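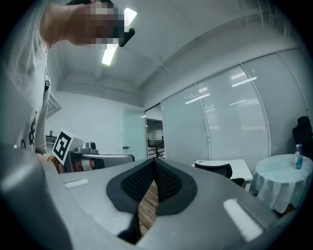
Leaning in over the gripper, with wooden floor showing through the gap between its fingers.

Money & Work | Features

The hundred pounds I tried to keep in town

April 18, 2018 | 60 shares | 11 comments

I should say at the start that I'm no economist. I did one year of it at school, drew a lot of supply curves, and dropped it for geography. So when the town I live in decided it was going to have its own economic strategy, complete with a public meeting and a leaflet through every door, I was the person at the back wondering what "leakage" meant and hoping it had nothing to do with the swimming pool.

Leakage, in case you were also at the back, is money leaving. You get paid in a place, you spend your pay in that place, and then the shop you spent it in sends most of it somewhere else – to a supplier, a landlord, a head office, a bank. Some of it stays and goes round again. The more of it goes round again, the theory says, the better off everyone is. The leaflet had a drawing of a bucket with holes in it, and the leaflet was printed two counties away, as several people at the meeting were very quick to mention.

The town is Cavgate. You won't have been unless you got on the wrong train. It has had one big employer for as long as anybody's great-grandparents could remember: Drudetti, which started spinning yarn by the river in 1811 and by the time I moved here was making webbing and straps, the sort of thing that holds a load down on a lorry. In February the firm said it would be moving the last of the work to its other site and closing the gates here. That's 111 jobs. In a city you'd barely find it in the paper. In Cavgate it's the woman who cuts my hair's husband and both the lads next door and a good part of the Sunday football team.

So that's the background to the meeting and the leaflet and the bucket. What sort of economy does a place like this want, once the thing it was built round has gone? I've heard that question asked in a lot of ways since, mostly over a pint, and the answers fall into two heaps. One lot want another Drudetti. Find a firm, any firm, offer it the site cheap and cross your fingers. The other lot say we've been one firm's town for two centuries and look where it got us, so let's have lots of little things instead and look after them properly.

I'm soft, so I wanted the second lot to be right. I decided to test it in the only way I could afford. I took £100 out of the cash machine (already a walk, now the bank's gone) and set myself the job of spending it in town, only with people who lived in town, and then pestering each of them about where it went next.

It's a much ruder exercise than it sounds! People will tell you about their knees, their divorces, their son's court date. Ask them what they pay for flour and they look at you as if you've gone through their bin.

I started at Figueiredo, the bakery on the corner by the war memorial, mainly so I'd get breakfast out of it. I've been buying bread there for years and I'd never once thought about it as a business. It was a place that smelled nice. I spent rather more than I'd planned to (there were custard tarts) and then asked my questions, and to my surprise the owner pulled up a stool, wiped her hands and went through it all with me on the back of a paper bag.

The flour comes from a mill thirty-odd miles off, and she can't get it nearer. The eggs are from a farm you can see from the top of the church. The butter comes on a van from a wholesaler, and she has no idea where it starts out and would sooner not know. Wages are the biggest thing, and all of her staff can walk to work, so that bit is as local as it gets. The rent is the sore point. It goes to a company with a name like a brand of shampoo and an address on an island. Every time it goes up she has to sell another tray of tarts a day just to stand still, and there are only so many tarts a town can eat, though I've been doing my bit.

I went home with the paper bag and did my sums at the kitchen table. By her own reckoning 60 pence in every pound I'd given her was still somewhere in Cavgate at the end of the month. I was thrilled. I'd been ready for much less.

Then I got a bit carried away and tried everything. The ironmonger: lovely man, nearly all of it gone by teatime, because there's not a hinge or a tin of paint in the shop made anywhere near here. The window cleaner: almost all of it stayed, apart from the diesel. The pub was complicated. The beer I drink is brewed up the road but the pub belongs to a chain, and the landlord has to buy most of what he sells through them at their price. He drew me a diagram too. By the end of the week I had a drawer full of other people's diagrams. 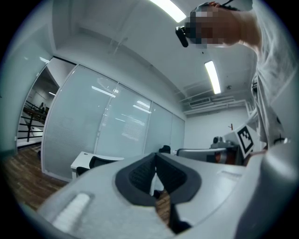

What struck me, going back over them, was how little of it came down to virtue. The ironmonger isn't a worse neighbour than the window cleaner. He sells things, and things come from elsewhere, and the window cleaner sells an hour of his own time up a ladder. If you only went by the bucket drawing you'd tell everybody to shut the hardware shop and get their windows done twice a week. And I need hinges. I'd like to be able to buy one without driving to a retail park, even if the money's left town before I've got the door back on.

I put this to somebody on the council's side of things, who has been working on the strategy for longer than is probably good for anyone, and got a tired sort of smile. The leakage stuff was never meant to be a shopping guide, I was told. It was meant to make people look at the big flows: rent, energy, what the school and the health centre spend, who gets the contract for mowing the verges. My hundred quid, with all respect, was neither here nor there. One school kitchen buying its potatoes from down the lane would do more in a term than I could manage in a lifetime of custard tarts.

That brings me to Firkamon, which is the bit everybody wants to argue about. Firkamon is the town's voucher scheme. You buy the vouchers with ordinary pounds, you spend them in any shop with the sticker in the window, and the shop can either spend them on again or swap them back, minus a small cut. The idea is that a shop would sooner pass them on than lose the cut, so they keep circulating. The name was the result of a competition at the primary school and I'm not going to hear a word against it.

I like Firkamon. I've got some in my purse now. But I've watched what happens to them, and they do tend to silt up. The bakery takes them gladly, and then has a till full of vouchers and a flour bill that wants paying in sterling. The owner gives some to the window cleaner, who spends them in the pub on the one local beer, and the landlord, who can't send them to the chain, brings them back to the bakery for his rolls. It's charming, and it is also the same few notes going round the same few people like a parcel at a party. Unless the council takes them for business rates, or a landlord or two can be talked into it, I can't see how it gets any bigger.

Could the council take them? Yes, says one officer. No, says another. I've asked each of them what the other one means and I'm still waiting.

Meanwhile there's the Drudetti site, and here I find my own opinions have gone a bit wobbly. I walked down there last week to look at it through the fence. It's a handsome old building at the front and a load of sheds at the back, right on the river, and every idea for it seems to need money that will come from outside and want paying back to outside. Flats would be the quickest. Small workshops are what the little-things lot would like (me too, if I had a vote), with the town owning the freehold so that the rent stays put. That last part is the clever bit, I think. After my talk on the stool with the paper bag I've become very boring about rents. But you have to buy the place first, and roofs that size cost a frightening amount, and the people who've just been laid off can't live on a plan.

One of the lads next door has already got work, as it happens, at a distribution centre off the motorway. He's on better money than he was at the webbing. He's also in the car for an hour and a half a day, and he does his shopping on the way home because there's a big supermarket at the junction and by the time he's back here everything's shut. I asked if he'd thought about Firkamon and he laughed so much he had to put his bags down.

I've thought about that a fair bit. He's doing nothing wrong. He's earning, he's still here, he's still in goal when his shifts let him. But on the bucket drawing he's a hole, and his wages, which are bigger than they've ever been, do less for the high street than the old ones did. If Figueiredo stayed open until seven he'd buy his bread there, he says. I told the owner this. She said she starts at three in the morning and would I like to do the evening shift?

I might have said yes in a weak moment. I'm down for two evenings next month, as a trial, and I'm being paid partly in vouchers.

The next public meeting is in the upstairs room at the library, and they've promised to have the leaflet printed in town this time. It'll cost more. I've asked how much more and whether they could show me on the back of something.

Filed under: Money & Work, High Streets, Small Towns

Related features
Who owns your high street? A beginner's guide to the freehold
School dinners and the price of a potato
What the closing of our last bank did to market day
Would you take your wages in vouchers?
Old mills, new roofs: paying for the big repair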